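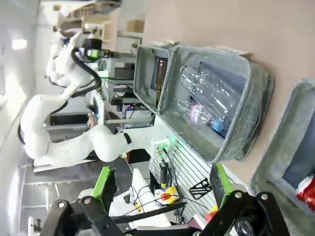
Sorting Packaging at Home with Fabric Bins
Project report, second year, Household and Environment course

1. Why we chose this subject

In our student house in Skolthorpe there are 44 rooms and one shared kitchen on each floor. The empty packaging from the kitchens goes down to the yard, where the town of Skestby collects it every Wednesday. In the autumn we noticed that many bags were left standing with a yellow sticker, which means that the contents are mixed and will not be taken. Our group wanted to find out if a small change inside the kitchen could help.

The question of the project was: do people sort better when the bins are soft, open and low, and stand beside each other on one surface?

2. Materials

We compared two arrangements. The old one was a tall cupboard with a door and plastic buckets behind it. The new one was a row of grey fabric bins with open tops. We chose fabric for three reasons. It makes no noise when a bottle is put in, it can be folded when it is not needed, and it looks more like a part of the home than like waste. A bin of this sort has a thick rim at the top, so it keeps its form even when it is almost empty.

The bins were not all of one size. Glass received a narrow bin, because in our kitchens there is less glass than plastic, and a slim bottle can stand in it without falling over. Clear plastic bottles received a wider one. They take much space, and a big bottle often lies across the bottom and blocks the place for the others. Another bin was for wrappers and packets.

Each label was a white paper with dark letters, fixed at the rim. We first tried to sew the labels on the front side, but in a low bin the front is hard to read when one stands directly over it. A paper at the rim can be seen from above. The weak point is that paper becomes soft near a sink, and we had to print the labels again in March.

3. How we worked

The test took place in two kitchens of the same house. In the first kitchen we kept the cupboard, in the second we put the fabric bins. After four weeks we exchanged them. We emptied everything in the evening, at about nine o'clock, and wrote each item in a table. In total we noted 1665 items, and 798 of them came from the kitchens while they had the fabric bins.

We did not tell the other students how to sort. On the door there was only a short notice that a project is going on and who can be asked.

4. What we found

With the cupboard, the most common mistake was glass among the plastic. With the open bins this mistake became rare. We think that a brown bottle lying between clear ones is noticed at once when there is no door, and the next person moves it. Several students told us that they had done this.

Some things did not become better. Bottles with a printed sleeve around them were a difficulty in both arrangements. The sleeve should be taken off before the bottle goes into the bin, but over 50 bottles still had it on. Caps were also a problem. In Skestby they should stay on the bottle, but many people remove them to press the bottle flat, and then the cap lies alone at the bottom of the bin.

Shiny packets, for example from biscuits or coffee, were put everywhere. Even our own group did not agree about them before we had read the local rules again. The answer is that they belong with the light packaging if they are empty.

5. Problems with the bins

Fabric is not easy to keep clean. A bottle that is not rinsed leaves a sticky place, and the woven walls hold the smell longer than plastic does. We washed the bins by hand with warm water and dried them upside down on the balcony - this took until the next afternoon. The bottom panel should be lifted out first, otherwise the water stays under it.

We also learned that a soft wall gives way when the bin beside it is full. The narrow bin was then pressed out of its place. It helped to leave the width of one hand between the bins, but after two days they were always touching again.

6. What could be done next

The second kitchen has decided to keep the fabric bins. A housing office in Plorville has asked us for the table and for the pattern of the labels, and we will send both when the figures are checked. For a longer test we would use washable labels and add a small container for caps. We would also like to repeat the counting in the summer, when more cold drinks are bought and the plastic bin must be emptied more often.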